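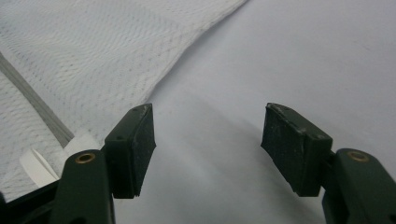 White cloth, folded, on a pale surface.

NOTICE OF ASSESSMENT

The Shire of Wanimwood, having considered the matter at its ordinary meeting in September, resolved to impose a levy upon the Zumilness Bridge. The levy was set at 800 dollars per annum. It was to be borne by the bridge.

Councillor Bram Prins, who moved the motion, wished it recorded that no resident of the shire would pay a cent. The residents had been taxed enough. The bridge, by contrast, had stood over the creek for 129 years and had contributed nothing to general revenue.

The notice was prepared by the Rates Officer, Ms Rianne Leemans, and addressed in accordance with the resolution. It was affixed to the eastern railing with four cable ties. Payment was due within the quarter.

Payment was not received.

A reminder was issued, and a second reminder, on coloured paper. Ms Leemans reported that the bridge held no bank account, had nominated no agent and had not applied for hardship relief. Councillor Prins enquired whether it might be sold to recover the debt. He was advised that the shire already owned it, and that the shire would therefore be the debtor. The Councillor asked that this advice be taken on notice.

The matter was referred to Mr Oratile Radebe, Commissioner of Revenue Appeals, who travelled up from Jolham and heard the parties in the supper room of the Memorial Hall. The Shire appeared by its solicitor, Mr Wojciech Witkowska. A chair was set out for the bridge.

"Is there any appearance for the respondent?" the Commissioner asked.

At the back of the room a man stood and removed his hat. He gave his name as Rigoberto Londoño, driver, of Mertens Road. He carted milk over the bridge each morning at twenty past four, and had done so since his father gave up the run.

"Do you hold instructions from the bridge, Mr Londoño?"

"No, Commissioner. I have been paying its bill."

He produced a receipt book. In order to meet the levy, he explained, the Works Department had introduced a permit for heavy vehicles. The permit had cost him 770 dollars. He had put up the price of his milk to cover it, and the bakery had put up the price of its custard tarts to cover the milk. He understood that the Works Department bought a tray of the tarts for its morning tea.

Mr Witkowska objected that tarts were outside the terms of reference. The objection was noted. The Commissioner asked to see the receipts, and read them one after another while the urn came to the boil.

"There is a shortfall of 30 dollars," he said at last.

"That was the Rates Officer," said Mr Londoño.

Ms Leemans rose. She stated that she had found the account in arrears at the close of the quarter and had paid the balance from her own purse, as she did not care to send the bridge a third letter. She lived on the far side of it. She asked whether the amount might be refunded.

The Commissioner replied that a refund could be made only to the ratepayer named on the notice.

The decision was handed down 12 weeks later. It found the assessment to be regular in form and discharged in full, and made no order as to costs. A copy was sent to each of the parties. Ms Leemans walked down with the remaining one after work, carrying four cable ties in her coat pocket, and waited at the railing for the milk truck to go by.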